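Chores and machines: pictures from the Istdale workshop

Can a machine clear up after people yet? We have been asking that in the back room at Istdale for most of the year, with two arms, one table and whatever was left lying on it. This page goes with the talk Renu Pathak gave at Funham on 5/8/19. She asked for something people could look at afterwards without sitting through the slides again.

The jobs are dull on purpose. Put the tape away. Stack the rack. Coil a lead. Most people do these while thinking about something else, and they are where a machine spends most of its time getting stuck. Over the spring and summer we logged 400 attempts at tidying a bench, and 209 ended with everything where it should be. The rest stopped early or needed a hand.

Tape is harder than it sounds. A roll lying flat gives two fingers very little to get under, while one standing on its edge can be hooked through the middle.

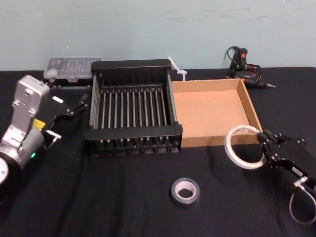
Kuldeep Kaushik writes that he ran a packing floor at Wostov and would not pay for any of it yet. A school leaver can clear a bench in under a minute, he says, and will also notice that the glue gun is still plugged in. He would sooner see the money go on better shelving.

On speed he is right. Our arms took almost 80 seconds over a single roll on a slow day, and the slow days were common. Where we differ is on shelving. Shops with good shelving still have someone walking round at closing time, putting things back on it.

The dish rack went into the tests in June. The rods are thin and close together, and an arm that comes in at a slight angle will push the whole rack along the table before it gets a grip. Elli Pesonen has since changed the approach so that the fingers come in level.

Leads and cords are still the worst. A cord never lies the same way twice, and we have no method for it that we would show to anyone.

Next on the list are folded cloths and jar lids. The Mathur bench is booked for both from the end of August.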